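Shop Floor & Packing Lines > Automation > Thread: Arm on the racking station, what happens to the rackers?

31 replies

knurled_edge
Posted Monday 7:42 am

Looking for input from people who have been through this on the labor side. I already have the spec sheets.

We finish and pack small housewares. One station puts bowls into wire stands before they go to inspection. It is a two-person station per shift, seated, and it has always been where we put people coming back from injury or new hires in their first month. Rampersad (our integrator) is setting up the task for a single arm with a parallel gripper and cameras. Management calls the project Rorkura. The plan is to go from two people to one "station operator" who loads, clears faults and signs off.

Current manual output on that station is 2,764 pieces a week over all shifts. The arm is slower per piece but is supposed to run through breaks.

Trial setup as it stands:

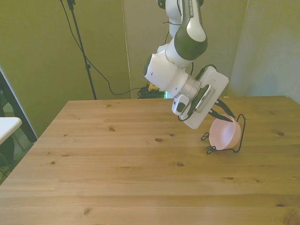 Franka arm at the bowl and wire stand, trial table.

Questions:
1. Who got the operator job at your place, and was it graded higher?
2. Did the light-duty people end up somewhere reasonable?
3. How much of the operator's day is fault clearing?

Not interested in whether robots are good or bad in general.

tareweight
Posted Monday 8:15 am

On 3, most of it in the beginning. We did a similar thing with lids. The arm itself hardly ever faulted. The faults were parts presented at an angle the program had not been set up for, and somebody had to walk over, straighten the part, acknowledge, and restart. Log every stop by cause from day one. If you leave it to the controller log you get "grasp failed" on every line and no way to argue for a better fixture.

On 1, same grade for the first year. Then a re-evaluation, which went through because we had the stop log.

millrun_dk
Posted Monday 8:31 am

Wire stands are a bad choice for a first task. Thin round stock, it slides when touched, and the bowl has a curved outside with nothing flat to grip except the rim. I would have started with cartons.

The labor question depends on this more than you'd think. If the task is hard, your one operator does the hard half by hand and the arm does the easy half, and the count on the board gets credited to the arm.

knurled_edge
Posted Monday 9:04 am

Agreed on difficulty. The choice was made on ergonomics: repeated wrist rotation, and three wrist complaints on that station since May. Cartons have a lift assist already.

Point taken on credit for the count. I'll ask for manual interventions to be shown on the same board as output.

flangeface
Posted Monday 9:20 am

I'm going to disagree with the ergonomics argument. You remove the wrist rotation from two people and give one person a standing job with a lot of reaching over a table and looking at a screen. We had fewer wrist complaints and more neck and shoulder complaints. The total did not move much. It got reported as a success, as the original category went down.

tareweight
Posted Monday 9:33 am

That is a layout problem. Put the screen at eye height and the infeed at the operator's elbow and most of it goes away. Ours was fixed with a monitor bracket and a lower shelf.

flangeface
Posted Monday 9:41 am

It was fixed for you. At our place the bracket was a change request and the integrator had closed the job. Get workstation layout into the acceptance criteria before anybody signs.

millrun_dk
Posted Monday 9:48 am

Second that. Also get reset authority in writing. At Dravley we had operators who were allowed to acknowledge a fault but had to call maintenance to jog the arm clear. So they stood there. The downtime was charged to the line and the line lead got asked why the operators were idle.

knurled_edge
Posted Monday 12:10 pm

Useful, thanks. Reset authority is undefined at the moment. The draft says "trained personnel," which could be anyone.

More detail on the work, as two people have messaged me. The bowl and the stand come to the table as separate parts. Under the manual method, the racker opens the stand slightly with one thumb, sets the bowl in with the other hand and checks for rock. The trial has one arm, so the thumb step goes away and the stand has to hold its own shape. That moves a tolerance problem upstream to the wire forming cell, and the people there have been told nothing yet. Their scrap rate is going to be measured against a requirement that did not exist last month.

The fingers are the standard black ones. I asked about softer pads for the glaze and was told that would be looked at after the trial. The cell also has a camera on a stand at the back of the table, and one question from the floor was whether it records people. I have asked for the answer in writing: what is stored, how long, and who can view it. The proposed retention is 336 hours. My position is that it should be aimed at the work and that the footage should not be used for timing anyone.

Another one from the same table, bowl and stand apart:

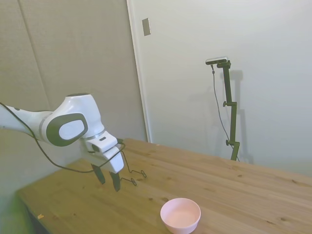
Damián Zepeda asked me to add that the retention period matters less than the access list. Two weeks of storage is fine if only the integrator's engineer can open it for fault analysis. Twelve hours is too much if the shift supervisor can pull it up during a disciplinary meeting. He suggests naming the roles in the document and requiring a log entry for every viewing.

tareweight
Posted Monday 12:37 pm

Good advice. Our agreement has the access list and it has been used once, for a dropped tray.

On the wire forming cell: bring them in now. Ask them to run a small batch to the tighter dimension and time it. If it adds labor there, that labor belongs in the business case. Ovidard, who made our fixtures, priced a nest that held the part in position and it came out cheaper than tightening the forming tolerance. Your numbers may differ.

flangeface
Posted Monday 12:52 pm

A nest means somebody loads the nest. That is your second person back again, under a different job title and possibly a lower grade. I have seen that done.

tareweight
Posted Monday 1:05 pm

Possible. We load ours ten at a time between other tasks and it is part of the operator's job. I would not accept a separate loader grade either.

millrun_dk
Posted Monday 1:18 pm

Nobody has answered question 2, so: badly. The seated station was the only light-duty position in the building. After it went, people with restrictions stayed home longer. HR noticed in the second quarter and created a label-check position that should have existed before the change. If you have a list of who has rotated through that seat in the last year, attach it to your response with the names taken off. It makes the point without any argument.

knurled_edge
Posted Monday 3:26 pm

I have that list and will attach it. I had been treating the seat as a side issue.

Where I've landed for the review meeting:

Operator graded on the stop log after three months, with the review date fixed in advance.
Reset and jog authority defined by role, with paid training on shift.
Screen height, infeed position and seating option in the acceptance criteria.
Interventions displayed with output.
Camera access list and viewing log.
Wire forming included in the trial and its hours counted.
A replacement light-duty position open before the second racker is moved.

Expect pushback on the last one. Management will say it is a separate budget.

flangeface
Posted Monday 3:40 pm

They will. Ask for it as a condition of the staffing change and leave the equipment out of it – the arm can run its trial with two people at the station for as long as it takes. Post back with what they agree to.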